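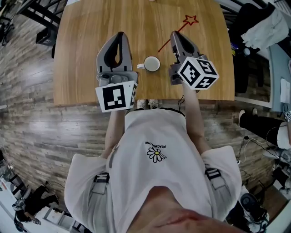
At the oak-coloured table, with a gripper in each hand.

Tastville Lunch Club: progress report, 17 December 2023
Prepared for Lindiwe Fourie, Subramaniam Fund

We said in June that we would be serving a hot meal twice a week by the end of the year. We are serving one once a week, and a soup that divides opinion. The second sitting waits on the cooker, which was delivered to the wrong Tastville Road and came back to us without its shelves.

Meals served since the grant began: 293. The target was 400, a number I wrote down myself in a cheerful mood and have regretted since.

Spending stands at £1,695, mostly food and hall hire. The overspend on onions is explained in Deepak Pathak's note, at greater length than the onions deserve.

Aled Nicholas has redone the rota, and people now turn up on the day they are down for. Regulars have settled at some 20, of whom two come only for the crumble and say so.

Still to do:
Cooker shelves (promised again).
Food hygiene course for Tavion Bellamy, booked and paid for.
A ramp for the side door — the hall's owners have agreed to it in principle, as they did last year.

We would like to move the unspent equipment money to transport. The form for this asks for a form we have not been sent. Could you send it?

Hatem Kettani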